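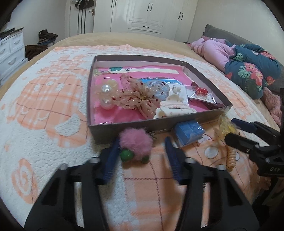 Household Tasks Programme: progress report to the Drustlow fund
Jun 24, 2022
Prepared by Mahnaz Ghasemi, Drindik

Shares 44

You asked for a plain answer this time to the question of whether machines can do the chores yet. The plain answer is no. A longer one follows, as the grant agreement calls for several pages and I have been asked to stop padding them with diagrams.

Where the money went

When I last wrote, in March, we had finished with the kitchen drawer and were about to start on what the proposal called "bedroom surfaces". I wrote that phrase myself, and I had in mind a bedside table with a lamp and a book on it. A bedroom surface, in practice, is a bed with a box of hair accessories open on top of it: claw clips, a bow, a spiral hair tie, a pom-pom on a clasp, small things in packets. Sorting these is a chore that any eight-year-old can do and will not.

We chose it because it looked cheap. The objects cost very little, they don't break much, and they don't need washing up. What we overlooked is that hardly any of them has a proper shape. A mug is the same mug from one minute to the next. A scrunchie is a different object every time you put it down.

What works

Fetching and dropping. Given one item, lying clear of its neighbours, the arm at Shokri picked it up and put it in the box in 44 of 50 attempts. I'm pleased with this and would like you to be pleased too, so please read this paragraph twice before going on.

The softer finger pads have earned their keep. With the old hard ones, hair clips shot across the room, and one is still behind the radiator. Ridged pads hold a claw clip without firing it.

Demonstrations by hand are also going well. Our people do the task themselves with hand-held grippers, and the arm learns from those recordings. They are now quick at it and complain mainly about their wrists. We have begun rotating the shifts.

What doesn't

Fluff. The pom-pom is the worst thing we have ever bought. The fingers close, the fur squashes, the system decides it has a firm hold of something, and what it has hold of is fur. On a good run it lifts anyway. On a bad one the arm travels smoothly to the box, opens its fingers over it with great ceremony, and lets go of nothing.

Clear plastic. A clip half in and half out of a clear bag is, as far as the software is concerned, two clips or none. Packets with a card inside are better if the card faces up. We haven't found a way of asking them to.

The bed itself. Our test bench is flat, grey and hard. A bedspread is soft and has opinions. Push down on it to get under a hair tie and the hair tie goes down too. Patterned covers add to the fun: on one run the arm spent 7 minutes trying to pick up a printed flower, and I'm told it was very gentle with it.

The whole job. Picking up one item is a trick. Tidying a box means knowing what goes where and when to stop, and of 8 full attempts the arm completed none. The best run left three items out and shut the lid on a fourth.

The shop-floor side

Prereo, our retail partner, had hoped to use the same arm for putting returned stock back on its hooks. We gave them a morning of it. They were polite. Their staff rehang a card of beads without looking at it; ours needs a run-up. They've agreed to carry on if we stick to boxed goods, and I recommend we say yes before they think about it further.

Spending

On budget, apart from hair accessories, where we have overspent by a small and embarrassing sum. Please don't ask for the receipts by item. The repair line is under, and I'd like to move what remains there into more hours of demonstration, if you'll agree to it in writing.

Next

We'll drop full-box tidying until the autumn and work on soft things on soft surfaces, one at a time. Clear packaging gets its own small study. I'd also like permission to change the wording of the final milestone from "tidies a bedroom" to "assists with tidying a bedroom", which would bring it into line with the rest of the household.

Comments (3)

R.K.
Forty-four out of fifty is better than my teenager. Does it do socks?

Mahnaz Ghasemi
Socks are in the second phase. We are all trying not to think about the second phase.

bench_two
For the record, the clip behind the radiator was there before my shift.

Contact: the Drindik office, household tasks desk
© Drindik 2022. Back to top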